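02/11/2006

## Keys, rings and the stand by the door

I've been promising to write up the key business for ages, so this month's tips are all about keys and where they live. Our old system was a drawer. Everything went in there (batteries, stamps, dead pens) and the keys sank to the bottom like stones.

What finally fixed it was a little metal tree stand, the sort sold for necklaces or mugs. I found mine in a junk shop in Claltby for a couple of dollars, and I liked the curly arms so much I would have bought it for nothing but looks! If you're hunting for one, check three things before you pay:

- **The base.** Keys are heavier than earrings. Pick a stand screwed to a decent block of wood and give it a push with one finger. If it rocks, leave it.
- **The hooks.** They need to curl up enough that a ring stays put when someone slams the door. Too tight a curl and you'll be wrestling with it every morning.
- **The spread.** Arms that fan out in different directions keep the bunches from tangling.

Put a mug on one side for pens and a small bowl on the other for the stuff with no ring yet — loose keys, the odd coin, that padlock key you swear belongs to something.

Before anything gets hung up, sort the rings. I do mine on the table with a patterned cover over it, though I'll admit plain is better, as a small ring can vanish among printed leaves.

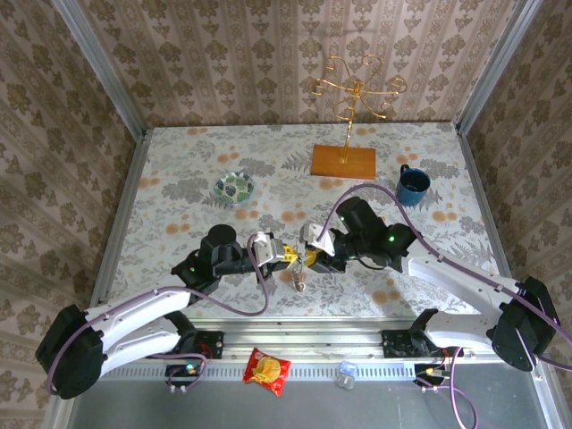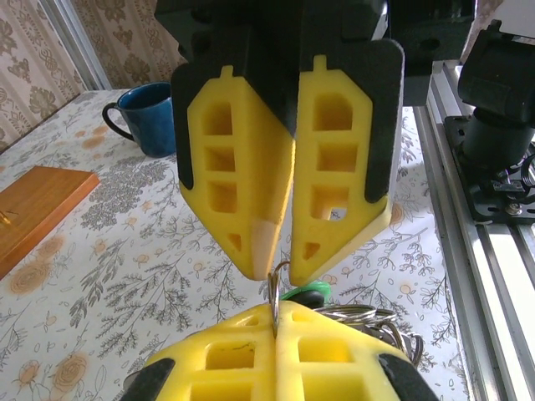
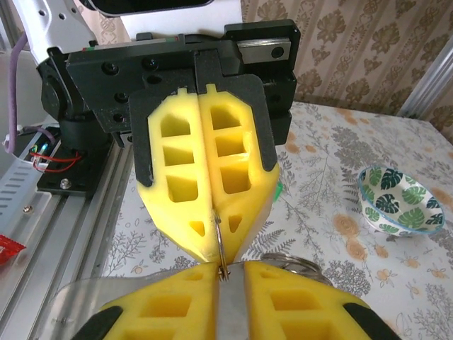 Split rings chew up fingernails, and a reader in Stitton wrote in to say that she gave up on nails years ago and uses a staple remover. You slide the little jaws between the coils, squeeze, and the ring stays open while you feed the key on. She also says to put one ring through another instead of cramming a dozen keys on the same loop, so the car key can come off on its own when the garage needs it. I tried the staple remover that same evening and did the whole household in one sitting. It does scratch the finish a bit, so go easy on anything fancy.

A few more things I've learned the slow way:

**Give each bunch a color.** Plastic tags are cheap and you can spot a bright green one from across the room. We have one color per person and a spare for the shed. Don't write your address on a tag, ever. I put 314 on the shed one, which means something to us and nothing to anybody else.

**Throw out tired rings.** If the coils have a gap you can see daylight through, that ring is done. I lost a mailbox key in July that way, somewhere between the Purkari parking lot and home, and the replacement took 13 days.

**Test the mystery keys.** Walk around the house once with the whole bowlful and try every lock. Whatever fits nothing goes in an envelope with the date on it, and if a year goes by it goes to scrap metal.

**Clean grubby keys** in warm water with a squirt of dish soap and an old toothbrush, then dry them right away. Plain metal ones only — keep anything with a battery or chip well out of it. A rub of pencil lead along the teeth helps a stiff lock, too.

Next time: the linen closet, and what I did with all those odd pillowcases.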